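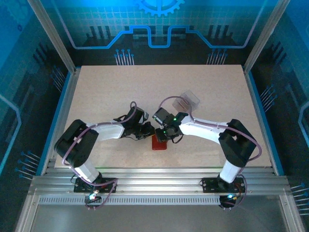 April, 9:40 am

Episode guide for Trarnine, disc two. Picked up where Gorazd Perić left off. His notes give disc one seven episodes and disc two eight, but the insert for the Okby release lists them the other way round. Played both discs through the menu to settle it. Gorazd is right, the insert is wrong. Going with the discs.

Titles. The on-screen card for episode 8 says "The Ferryman's Debt part I". The back of the case says "A Debt to the Ferryman". Using the on-screen card everywhere and putting the case title in the alternate field. Same problem with episode 11, same fix.

Summaries done so far: 8, 9, 10, 11. Kept each to 40 words or under. Episode 10 was hard to get down because the duel at the lighthouse and the trial both matter later. Dropped the lighthouse keeper's name. It can go back in if Haris wants it, since he wrote the character page.

Subtitle check, episode 9. The English track runs late from the second ad break on. Timed it against the door slam in the kitchen and it is behind by less than a second, steady, so one shift should fix our transcript copy. Did not touch the first half. Lost a line where Kovedden talks over the guard. The dub has "not while I hold the bridge", the subtitles have nothing. Put the dub line in brackets.

11:15

Haris Jurić called. He has the Athanasiadis box set, the later one, and says the opening song is the full version on all discs. Ours has the short one. Asked him to write down where the cut falls. He also thinks the recap at the top of episode 12 is different. Not checked yet.

Spelling: we had Kovedden with one d in 4 places on the character page. Fixed three. The last one is inside a quote from the booklet, left as printed.

2:30 pm

Episode 12 watched once. It is mostly a clip show, with new footage only at the start and in the last scene on the dock. Question for Gorazd: do we mark reused scenes by source episode or just say "recap"? I would like the source episodes but it will take another pass.

Left to do
Summaries for 12 to 15
Chapter stops for disc two
Scan the insert again, the first scan is crooked
Send Haris the corrected episode order before he updates his page

Disc two is back in its case, on the shelf with the others.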